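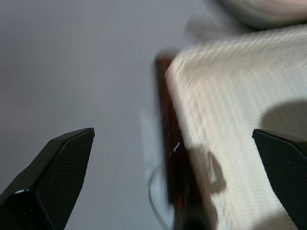

Zilline

Zilline is a mountain village in the upper valley of the river Tresel. It has 300 permanent inhabitants and is the highest village of the valley which is lived in during the whole year. The village is known in the region for its sheep cheese and for its wooden bell tower, which stands apart from the church.

Name

The origin of the name is not certain. The older explanation connects it with a local word for herbs, because the meadows over the village were used for collecting them. Matvii Vasylenko, who wrote a short history of the valley, did not accept this explanation. In his opinion the name comes from a family that owned the first mill. In old tax books the village is written also as Zelline and Zilin.

Geography

The village lies on the left bank of the Tresel, at the place where the smaller stream Stillirano flows into it. To the north the valley is closed by Hutsuliak, a mountain of 2236 meters. The top of Hutsuliak is flat and stony, and the forest ends far below it. Between the forest and the rocks there is a wide belt of pastures.

The houses stand in 2 groups, the Lower End and the Upper End. The Lower End is older and is built close to the water. After a flood which took away the first bridge, many families moved up the slope, and so the Upper End began. The road between them is steep, and in winter it is closed for cars when there is ice.

Climate

Winters are long. Snow usually comes in November and stays on the shaded side of the valley until April. The summer is short and has much rain, with storms mostly in the afternoon. In March a warm wind from the south can melt the snow very quickly, and the Stillirano then floods the lower gardens. The inhabitants call this wind "the thief".

History

The first people who stayed in the place were shepherds, who came with their animals only for the summer. The mill was built later, and with it came the first houses for winter. For a long time the village had no church of its own, and people walked down the valley for weddings and funerals.

The forest was cut in large parts when the timber trade began. The trunks were sent down the Tresel in spring, when the water was high. This work was dangerous but well paid, and men from other villages came to Zilline to do it. When the railway reached the lower valley, the floating of timber stopped in a few years, and a part of the population left. The school was closed and opened again two times. Today it has one class for children of different ages, and older pupils go by bus to the town.

Economy

Most families keep sheep and some cows. The animals go to the pastures under Hutsuliak at the end of May and come back in September. Cheese is made in six summer huts, each of which is shared by several families. The milk is divided by an old rule: on a fixed day every owner's sheep are milked separately, and the quantity of that day decides how much cheese the owner receives in the autumn.

The cheese is salted, pressed in round forms and smoked over beech wood. A softer kind, without smoke, is eaten fresh and is rarely sold outside the valley.

Tourism is small. There is one guest house in the Lower End, and a marked path goes from the bell tower to the top of Hutsuliak. The path is not difficult, but it has no water after the last hut.

Bell tower

The tower is made of larch and was built without iron nails. It stands on the small hill between the two ends of the village, so that the bell can be heard in both. The roof shingles were changed after a storm, and the old ones were kept in the school. The bell is rung at noon, and also during fog in the season when the sheep are on the mountain.

See also

Tresel (river)
Hutsuliak
Stillirano (stream)
Timber floating
Summer pasture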